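Home Posts Replies Media Search

Joaquín Mansilla
Last updated Thursday, June 5, 2025

1/ right, small table update. it's the slatty wooden one I got off the Navarrete lot back in February. sanded, oiled, finally in use. thread

2/ sanding — 80 grit first, then 100. should of gone finer but the shop was shut and I was impatient. feels fine under the hand tbh

3/ oil was two coats. thin ones. wiped the extra off with an old T-shirt, left it overnight both times

4/ only grumble is the gaps between the planks. crumbs LOVE them. old toothbrush gets most of it out, a cocktail stick for the rest

5/ meant to keep it clear. lasted two days. toy carrot, orange plate, plastic cup, blue sponge, bottle on its side, stripy black thing. all needs putting away before tea
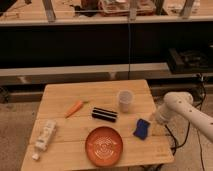 6/ jobs left
— plate and cup to the kitchen
— carrot in the toy box
— sponge back by the sink
— find a home for teh bottle

7/ few people asked about wobble. none so far, but the floor's flat in here. will try felt pads if it starts

8/ next up is the Dodow stool, same oil if theres enough left in the tin. might be a while

1131 likes 80 replies 2 reposts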